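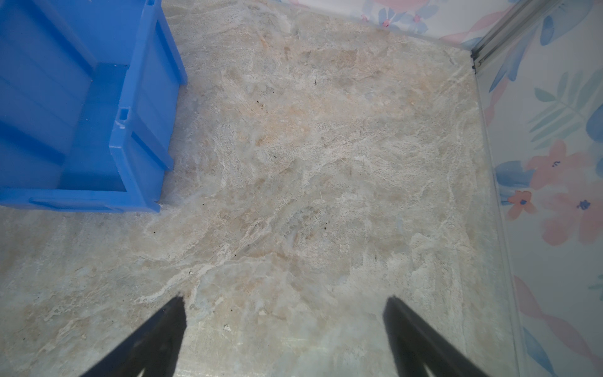 How many crates do you need to keep a small apartment picked up? Four did it for us, and I'd start with two if you've never lived with them before.

I've been promising a post on the crate system since April, when I mentioned it in passing at the end of the pantry post and got more emails about that one sentence than about the whole pantry (which took me days, thank you very much). So let's do it. Get a coffee. I have opinions about plastic.

Some background for the newer readers. We moved into the Denora building with furniture from a much bigger place, and for a good long while the stuff that didn't fit anywhere just lived on the floor. Shoes, library books, the dog's towels, a bag of things to return to the store that I kept moving from one side of the door to the other. I tried pretty baskets first. They were lovely! They also shed little bits everywhere, sagged in the middle once you put anything heavier than a scarf in them, and you can't hose out a basket. I gave two away and one is holding yarn, and it's very happy there.

The blue crates came next. Bright, bright blue, ribbed sides, a handle lip along the edge that you can get your whole hand into. They aren't subtle. I was all set to hate the color and I've come around to it completely, partly because I can spot one from across the apartment and partly because the floor is so busy with all its creamy marble swirls that a beige bin just vanishes into it. I have stubbed my toe on a beige bin. I have never once stubbed my toe on a blue crate.

What goes in them

The way it works is that a crate is for things that are on their way somewhere. That's the whole idea and I wish I'd figured it out years ago. If something has a home, it goes home. If it's on the way to the car, or the laundry room downstairs, or my sister's, it goes in a crate. When the crate is full, it leaves. You pick it up by the handle and walk it out, and you don't sort it again at the door.

So one is by the door for outgoing stuff, one is in the bathroom for laundry that needs to go down, and one does kitchen duty, which mostly means groceries coming in from the car and recycling going back out. The fourth one I keep empty. My husband thought that was silly when I started doing it and he now uses the empty crate more than I do. Something always comes up -- a leak under the sink, guests, a kid's project with wet paint on it -- and having one ready to grab is the best part of the system.

What doesn't go in them: paper. I've tried. Paper in a crate turns into a layer at the bottom that you find in the fall. Paper goes in the Wornutstead folder thing on the side of the fridge, and I'll write about that another time because I have changed my mind about it twice and I'm not done.

Where to get them

I got mine at Haltoson, the restaurant supply place out past the tire shop, and they were $9 each. You can go in without being a restaurant, they don't care. Check the rims before you buy, run your finger all the way around, and stack two together in the aisle to make sure they come apart again without a fight. I also looked at the folding ones from Maeng, which everybody raves about, and I can see why if you have to store them flat. I didn't like how the sides gave when I leaned on them. If you're putting sweaters in, go for it. If you're putting cans of tomatoes in, I'd stick with solid sides.

Lids: skip them, at least to begin with. A crate with a lid on it turns into storage, and then it turns into a side table, and then there's a plant on it and you can't open it anymore. (Ask me about the hallway at the old place.)

The nine o'clock thing

This is the other half and it's dull but it's what makes the crates work. At 9 every night I do a lap of the apartment with the empty crate. Front door, living room, kitchen, bedroom. Anything that's out gets put away or goes in the crate, and I don't stop to decide about anything. It used to take me 46 minutes to straighten up before bed, and I know because I timed it once out of pure spite, and now I'm on the couch again before my tea's cool enough to drink.

Then the floor. Okay, so I have to talk about this floor for a minute, because I've had a long and complicated relationship with it. The pattern is all cream and tan and cloudy gray with sandy patches, and when I'm standing up it looks clean pretty much always. Wonderful, right? Except get down low with the light coming across it and there are the crumbs. Tiny dark specks. You move a crate and find specks, you sweep, you put the crate back, specks. I used to wet mop right over them, which only pushes them into a corner where they set up camp.

What I do now is dry first, always. Lift the crates up onto a chair or the counter (the bottoms pick up grit, so put an old towel down if you care about your counter), sweep with the soft broom toward the door, and then go back over it with a dry microfiber cloth on the flat mop. Only after that does anything damp touch it, and I use very little soap. Too much and you get a haze that shows up right where the shine is supposed to be, and then you're on your hands and knees with plain water undoing your own work. I've done that more than I'd like to admit.

One more thing on floors. Slide a crate with grit under it and you can scratch the finish, so please lift, don't drag, even when it's heavy. Especially when it's heavy. I put felt pads under the bathroom one for a while and they came off in the damp and stuck to my sock, so I can't recommend felt pads.

Washing the crates

About once a month I stand them all up in the tub and spray them down. Dish soap, a bottle brush for the grooves between the ribs, and an old toothbrush for the handle lip, where you'd be amazed at what collects. Let them drip upside down with one edge propped on a washcloth so the water can get out. Don't stack them damp! They smell like a gym bag by morning and then you get to do it all over.

A few of you asked about labels. I don't label mine. I did make labels, cute ones, and they peeled at the first washing, and by then everyone in the house knew which crate was which from where it sat. If you have little kids, a strip of painter's tape on the end works fine and you can replace it every time the tape gets gross.

Next up is the coat closet, if I can get the door to close long enough to write about it. And if you've found a good flat mop with a cloth that stays on, please leave it in the comments, mine has started flinging its cloth across the kitchen and the dog thinks it's a game.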